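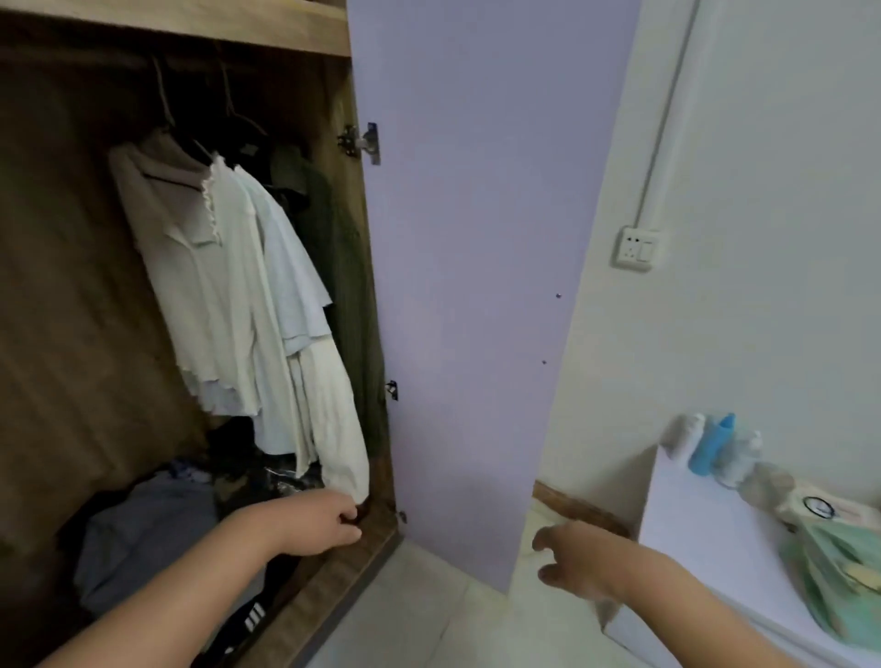 Why does wool keep us warm?

Wool keeps us warm because it holds a lot of air between its hairs. The air cannot move away easily, so the heat of your body stays close to you.

You may think that a sweater makes heat, like a small oven. It does not. Your body makes the heat, all day and all night, from the food you eat. The sweater only slows down how fast this heat leaves you. If you put a sweater on a snowman, the snowman will not melt faster. He will melt more slowly, because the sweater also keeps the warm air of the day away from him.

What does a hair of wool look like?

Pull one hair from your head and look at it on white paper. Maybe it is straight, maybe it is curly. A hair of sheep's wool is almost always wavy, with many little bends. This waviness has a name, and the name is crimp. When thousands of wavy hairs lie together, they cannot lie flat. They push each other away a little, and the empty places between them fill with air.

With a good microscope you can see one more thing. The outside of the hair is covered with tiny scales, like the tiles of a roof. All of them point toward the tip. Remember the scales, we will need them again when we come to washing.

From the sheep to the yarn

Most sheep are sheared once a year, usually in spring. The wool of one sheep comes off in one large piece, which is called a fleece. Despina Drakos keeps 23 sheep on a hill near Clurden, and her son Nektarios helps her to carry the fleeces into the barn. He told us that his hands become very soft on that day. This is from lanolin, a kind of wax that the sheep makes in its skin. Lanolin helps the rain to run off.

After this the fleece is washed, and then it is carded. Carding means to comb the wool between two brushes with wire teeth, until the hairs go more or less in one direction. Then it is spun. The spinner pulls out a thin piece and twists it, and the twist holds the hairs together. Now it is yarn.

Why does a sweater stretch?

Yarn in a knitted sweater does not go straight. It goes in loops, and each loop hangs in another loop. When you pull, the loops change their shape and become long or wide. When you let go, they come back, if you did not pull too hard. Ribs are made from two kinds of stitches in turn, and they stretch even better. For this reason you often find them at the cuffs and the neck.
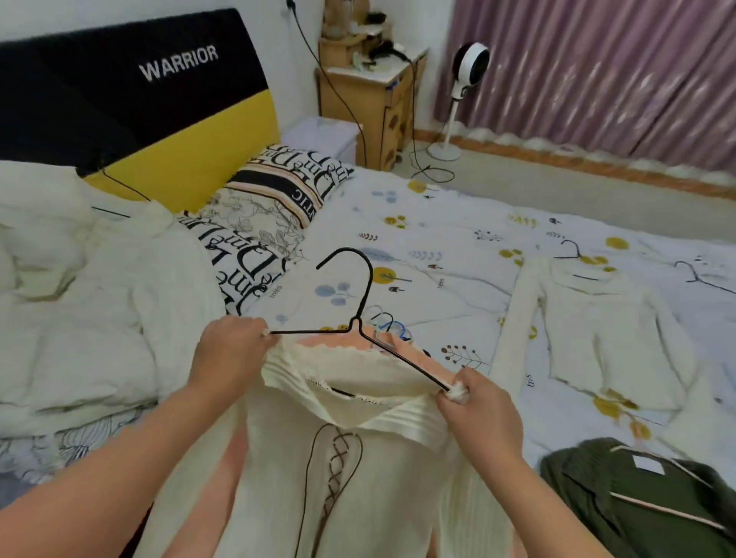 Why can wool shrink in the wash?

Here come the scales again. In hot water, with soap and much moving, the hairs rub on each other. The scales catch, and a hair can travel only one way, so everything becomes tighter and tighter. At the end the wool is small and thick. We call this felt. People also make it on purpose, for hats and slippers.

Try it yourself

You need a handful of unspun wool, a bowl of warm water and a little dish soap. Ask an adult to help with the water.

1. Pull the wool apart and roll it to a loose ball.
2. Dip it in the water and put one drop of soap on it.
3. Roll it very softly between your hands, 50 times.
4. Press a little harder and roll again, until the ball feels firm.
5. Rinse it in cold water and let it dry overnight.

Text: Myrto Lazaridis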